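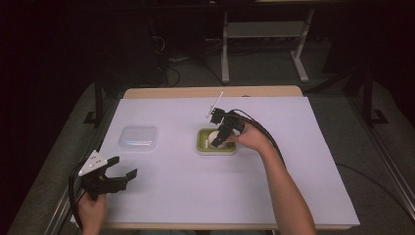 How do I get a big pale board properly clean before painting sessions?

Hello all! I've just taken over the Saturday model-painting table at our community hall in Lusholm and I'm loving it, but I've inherited a big pale board that lives on top of the table and it has years of acrylic, glue and tea on it. The last person swore by Grarnix spray, which leaves a sort of greasy film, and then the masking tape won't stick to it. I've got two questions really. What lifts old acrylic without scratching, and is there any way of protecting the board afterwards so I don't have to do this every week? We have children from eight upwards so nothing too fierce please. The board is 80 cm deep if that matters for buying covers.

Posted 2011-05-03 by Rin Kikuchi

Reply from Rosemarie Kohlhase

Oh, you're going to have such fun with this! I ran a painting table for years and cleaning the board was half the pleasure, I used to put the radio on and get stuck in.

Start with warm water and a good squirt of washing-up liquid. Lay a wet tea towel flat over the worst patch and go and have a cup of tea. Twenty minutes does it for most acrylic – it goes rubbery and you can push it off with an old plastic card. Don't be tempted by a metal scraper, even a blunt one. Once the surface is scratched every bit of paint finds its way into the scratch and you'll never get it out.

If there's still colour left, try a little surgical spirit on a cotton pad. Do that bit when the children aren't there and open the windows, and test it on a corner first as some coatings go dull. It is brilliant stuff on dried acrylic, I've even had it shift a handprint that had been there since the previous July!

PVA glue is easy, warm water again and plenty of patience. Superglue is another matter. I left mine alone unless it was standing up in a lump, in which case nail varnish remover on the end of a cotton bud, dabbed on the lump and nowhere else, then wiped straight off with a soapy cloth. It can take the shine off so go gently.

The film is easy enough to sort out. You want one part white vinegar to two parts water, wipe, rinse with plain water, and dry with a towel that hasn't been through the wash with fabric softener (the softener leaves a film of its own, took me ages to work that out). Your masking tape should be fine after that.

For covering it, I used lining paper off the roll, the heavy grade, taped underneath the edge of the board. You can draw on it, blot brushes on it, test colours on it, and then the whole lot comes off at the end. Some of ours were so pretty we kept them for wrapping paper. Mind you, if your board is 80 cm deep one width of ordinary lining paper won't reach, so you'll want two strips with a good overlap down the middle. Tape the join or the water pots catch on it.

Let us know how you get on, I'd love to hear!

Reply from plergate_pete

baby wipes. did our whole kitchen table with them after my lad's birthday. get the cheap ones

Reply from Ots

Agree with nearly all of Rosemarie's, especially the wet tea towel, which is a lovely way to do it as it costs nothing. I'd only say I don't get on with lining paper for younger ones because they soak it and it tears. We use wipe-clean tablecloth fabric off the market, the kind sold by the metre. Ask for a piece long enough to hang over a bit at both ends and hold it with tablecloth clips. Ours has been going for 42 sessions now (I keep a register, so I do know!) and it's almost as good as new, apart from one purple corner.

Check the roll width before they cut it, they do vary. And roll it up to store it, don't fold it. The creases never come out and everything with a round bottom tips over on them.

Baby wipes are all right for fresh paint but some of them have lotion in, so you'd be back to the tape not sticking.

Reply from Rin Kikuchi

Thank you so much! Did the tea towel trick last night and a whole blue splodge the size of a saucer peeled off in one go – so satisfying. Vinegar tonight. I'm going to try Ots's tablecloth for the under tens and paper for the big ones. Does anyone know if the fabric comes without a pattern?

Related questions

Getting dried PVA out of paintbrushes
Best water pots that don't tip over
Can you wash acrylic out of school jumpers?
Plergate hall: who has the key to the craft cupboard?
Lining paper grades explained
Removing tape marks from a white table
How to store half-finished models between sessions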